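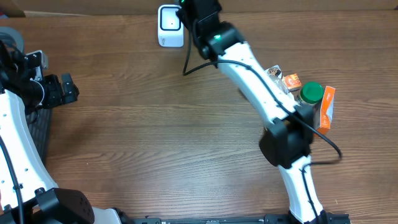 How often do the arms on the Pusari table need looking at? Every 80 hours of running, and sooner if one of them starts to squeak.

Two white arms, one wooden tabletop, and more black cable than anyone budgeted for. The right arm's cable gets the most attention at service time. It leaves the wrist, takes a scenic loop across the table, then follows the links down past the joint. Ximena Villaseñor wrote the procedure in March, after trying a tighter route that lasted 13 hours. The loop stays – please stop tidying it.

Order of work: power off, support the upper link by hand, check the base screws, then wiggle each connector gently. Gently was added in the second edition.

The left arm gets the same treatment and complains less. Its log stands at 147 hours, against 86 for the right, which has spent more time waiting for parts from Skurska.

Page updated April 25, 2021. Spare cables are in the Ultusetti drawer, under the manuals.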